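Workshop notebook, Neltby ride shop
9 May 2021

Family coaster, train 2, wheel assemblies

Picked up where Dwayne left off. Cars one through four are back on their axles. Car five is still on the stand with the left rear carrier off. The upstop wheels on that side have a flat you can feel with a thumbnail, so all of them on that carrier get swapped, including the one that still measures OK. Not mixing old and new on one carrier again after last August.

Cycle counter read 3,522 at shutdown. The sheet on the door says 3,520, so someone ran two empties and didn't write them down. Corrected the sheet.

Road wheels: we have 13 of the new Marti compound on the shelf, all from the same batch. Beat wants them on train 1 first because it sees more running. I would rather put them on train 2 while it's already apart. Left it with him, he'll decide after he has looked at the wear log.

Torque on the carrier bolts done in two passes, paint marks in yellow. The blue marks are the old ones, wipe them off when you see them or we'll be guessing in a month.

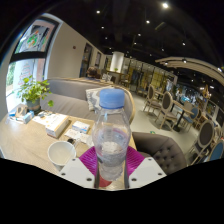 Lift hill

Chain tension was at the loose end of the range. Took up two turns on the take-up at the bottom and ran it empty for a while. Quieter over the top sprocket. There is still a tick once per chain revolution, which I think is the link we replaced over the winter. Marked it with tape and will listen again with a loaded train.

Anti-rollback dogs all drop freely. Cleaned and greased the pivots on train 1 only. Train 2 when it's on the track.

Brake run

Fin brake 2 releases late. Dwayne timed it against the others and it is slow every cycle, so it's a real fault and not the sensor. Swapped the exhaust silencer with the one from brake 3 and the problem stayed where it was, so next is the valve. Kernura valves are on order, the old Tadier type no longer fits the manifold without the adapter plate and I can't find the plate. If anybody has it in a drawer, put it on my bench.

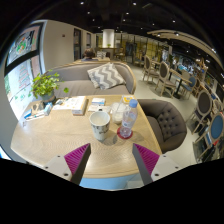 Until the valve is changed we stay on one train. With one train the late release only costs dispatch time. With two it would hold up the block behind it and we'd be resetting all day.

Station

Gate 4 sticks when the sun is on it. Filed the latch a little. Lap bar check on train 1 done, all rows lock and all rows release from the panel. Row three needs the manual pedal pushed harder than the rest, spring looks tired. Part is bin 31.

To do

Beat: decide on wheels, sign the torque sheet
Dwayne: brake 2 valve when it arrives, then time all the fins again
Me: car five carrier, row three spring, dogs on train 2

Key to the lift motor room is back on the hook.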